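Flarnen library to extend opening hours

Flarnen Public Library will open until 8 pm from September, following a consultation in which 3,119 residents of Moltilville and the surrounding villages took part. Later closing was the most frequent request — ahead of longer loan periods and a larger children's section.

The upper reading room will gain 46 study places, and the Onsri local history collection will move to the ground floor. Work on the shelving begins in July, during which about 200 titles will be available on request only. Loans and returns at the Cevo branch are not affected.
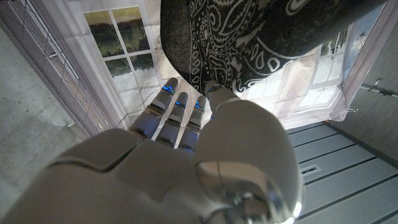
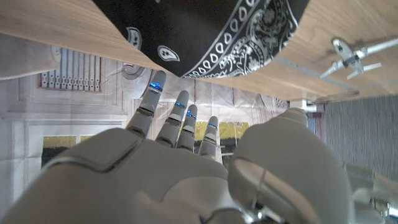

Both pictures: robotic hand with blue lights on the fingers.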